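Ticket 873 – Facilities Systems Support
Subject: Linen order portal rejects returns from Jeltow site
Status: Resolved
Opened: Monday, March 3, 2025

The Jeltow site reported that returned towels could not be entered in the Nornance ordering portal. Each attempt ended with the message "Item class not found." New orders were not affected. The site had 220 towels awaiting credit at the time of the report.

Support reviewed the item table and found that the towel class had been retired during the Vasilakis catalog update. Returns still pointed to the old class – new orders did not. 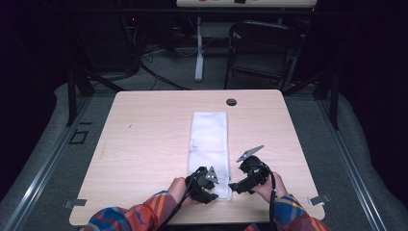 Item class: towel, white. Folded, on table.

The old class was mapped to its replacement, and the returns queue was restarted. A test return of 16 towels posted correctly. The remaining entries were then submitted by the site without error.

Related ticket: 657 (duplicate credits, Volter site). Sites that keep saved return templates must delete them and create new ones before the next billing run.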